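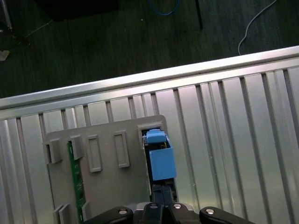
**致：Prundow 设备资助办公室**
**自：Suritz 实验室，Vovitz 项目组（Maricica Preda）**
**日期：2025年8月11日**
**事由：台式机拆装工作站中期进展，及后续设备采购计划**

本报告覆盖三月立项以来的工作。按资助协议第二部分的要求，先写进度和经费，再写下一阶段打算买什么、为什么买、哪些暂时不买。技术细节只写与采购有关的部分，其余见上次提交的实施方案。

## 一、总体进度

工作站的机械主体已装好，机械臂、夹爪和腕部相机都能正常使用，型材台面和夹具板也已就位。目前做的是两类任务：一类是从台式机箱里取放硬盘托架，另一类是在夹具板上取放板卡。两类任务现阶段都以人工遥控为主，自动执行只在板卡任务里试过几段，还没有达到可以验收的程度。

截至上月底，机械臂累计运行109小时。方案里给这一阶段定的目标是100小时，时数已经够了，但两类任务分配不均，硬盘任务占了大半。后面几周会把时间往板卡任务上调。

进度上落后的有一项：第二套夹具板没有按期完成。第一版图纸的定位槽公差偏紧，Bahman Sharifi 改了两稿，第三稿正在打印。这件事对预算影响不大，但会推迟双工位的启用。

## 二、经费使用

本项目设备费总额为300千元，目前已支出200多千元，主要用在机械臂、夹爪和控制柜上。已支出部分的发票和验收单另附。各科目情况如下。

| 科目 | 状态 | 说明 |
|---|---|---|
| 机械臂及控制柜 | 已付清 | 已验收 |
| 夹爪 | 已付首款 | 尾款待供应商补交保养手册后支付 |
| 腕部相机及支架 | 已付清 | 支架由实验室自制 |
| 铝型材台面 | 已付清 | 含一次补料 |
| 夹具打印耗材 | 按月报销 | 略超计划 |
| 试验用台式机及配件 | 部分支出 | 配件消耗比预想快 |
| 备件 | 未支出 | 见第四节 |

耗材超支的原因是夹具改版次数多。超出的部分从台面科目的结余里出，没有动用备件费。按协议，科目间的小额调剂不需要事先批准，这里一并说明备案。

## 三、两类任务对设备的要求

### 硬盘托架

托架从机箱里取出时要斜着走，路径上有线束，有内存插槽，还有硬盘笼的钣金边。夹爪的指板比较宽，进机箱以后两侧余量很小。操作员反映，最费时间的一步是托架离开硬盘笼之后调整姿态，夹持动作本身倒不慢。

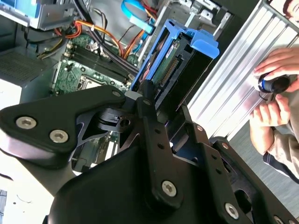
*图：夹爪夹持蓝色硬盘托架，一旁为敞开的台式机箱，可见主板和内存插槽。*

从采购角度看，这类任务带来三个问题。

第一，指尖需要更窄的型号。Lazăr 的产品目录里有一款窄型指尖，安装孔位与现有夹爪一致，可以直接替换，交货期也短。我们已经借到一副样件，装上去检查过尺寸，孔位没有问题。夹持力够不够，要等正式测试以后才能写进报告。

第二，托架属于易损件。反复插拔以后卡扣会松，松了的托架再用来记录数据，结果就不可比。计划按批次更换，同一批数据只用同一批托架。这一条会使配件费增加，原预算是按整个项目只换一次估算的。

第三，线缆要有统一的整理办法。每次复位时数据线和电源线的位置都不一样，操作员只能现场绕开。Maricica Preda 的意见是先不做专用线夹，把线缆摆放写进复位步骤，由当班人员照做，几周后再看要不要花钱。项目组同意这个意见，本次申请里因此没有线夹一项。 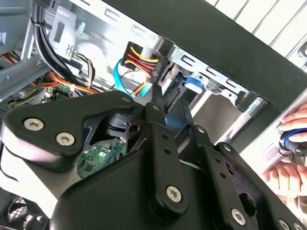

机箱本身也需要增购。现有试验机的型号偏少，硬盘笼的结构差别不大，只在这几种机箱上做，结论推广不出去。我们倾向于买退役的二手机，条件是硬盘笼完整、释放卡扣能用，外观和性能不作要求。采购时由 Bahman Sharifi 到供货方现场挑选，挑好以后统一编号入库。退役机没有保修，验收按到货当天能否正常开侧板、装卸托架为准，不再做通电检查。

### 板卡取放

板卡任务在夹具板上进行，不进机箱，周围空间宽松，难点在于对位。夹具板是打印件，固定在型材台面上，拆装方便，改一稿就能换一块。缺点是用久了槽口会磨大，板卡放进去会晃。现在的做法是每周用塞规量一次，超差就换。

夹具板材料我们比较过两种方案。一种是继续打印，单价低，改起来快。另一种是外协铣铝，耐用，但每改一次都要重新报价、重新排期。考虑到图纸还没有定稿，下一阶段仍然用打印件，铝制夹具板推迟到最后一个阶段再议。Prundow 办公室上次来函询问为何没有列金属夹具，答复即如上。 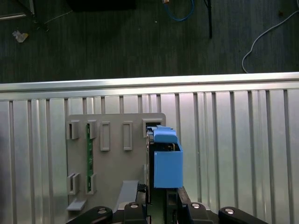 *图：灰色打印夹具板与夹爪。夹爪旁竖直夹着一张深色卡片，板上两个高槽框空置。*

台面方面，型材的槽可以随意调整夹具位置，这一点比当初考虑过的整块平板方便。需要补的是定位销和压板。现在换夹具板以后要重新标定，有了定位销，标定可以省掉大部分。这项费用很小，但对每天的有效工时影响明显，列为优先。

## 四、下一阶段采购计划

按优先级排列：

1. **窄型指尖及备用指尖。** 向 Lazăr 采购，等夹持力测试通过后下单。
2. **定位销、压板和型材附件。** 向原台面供应商采购，可立即下单。
3. **硬盘托架和板卡配件。** 分批买，不一次囤足。不同机箱的托架不通用，要跟着机箱型号走。
4. **二手台式机。** 先买一小批，用过之后再定后续数量。
5. **夹爪备件。** 连杆、销轴和紧固件。目前没有坏过，但供应商备货周期长，不能等坏了再订。
6. **备用相机及线缆。** 线缆弯折次数多，应当有备用。

暂不采购的有两项。一是第二台机械臂，原方案列为可选项，以现有运行时数看，一台还没有用满，占用时间最多的是复位和标定，增加一台解决不了。二是自动换爪装置，两类任务目前用同一副夹爪能做，等窄型指尖测试完再判断。

以上六项按现有报价合计，在设备费余额之内，不需要追加拨款。夹爪尾款已从余额中预留，没有计入可用数。二手机的报价浮动较大，如果实际价格高于询价，优先削减第六项，相机本体不买，只买线缆。

## 五、风险和需要办公室协助的事项

- 夹爪供应商的保养手册已催过两次，仍未收到。手册不到，尾款不付，验收单也无法归档。请办公室确认这种情况下验收日期可否顺延。
- 二手机采购能否适用简易询价程序，需要书面答复。退役机货源不固定，走完整的比价流程，往往流程没走完货就没了。
- 配件费预计超过原科目额度，拟从机械臂科目的结余中调剂，金额超出项目组自行调剂的权限，申请表已随本报告提交。

## 六、近期安排

夹持力测试由 Bahman Sharifi 负责，结果出来后单独报一页。第三稿夹具板打印完成后先在现有工位上试用，合格再装第二工位。定位销和压板的订单等本报告备案后发出。二手机的询价由 Maricica Preda 跟进，收到办公室对简易程序的答复后开始。

联系人：Maricica Preda，Suritz 实验室 Vovitz 项目组。

附件：发票及验收单；设备费明细；科目调剂申请表；窄型指尖报价单。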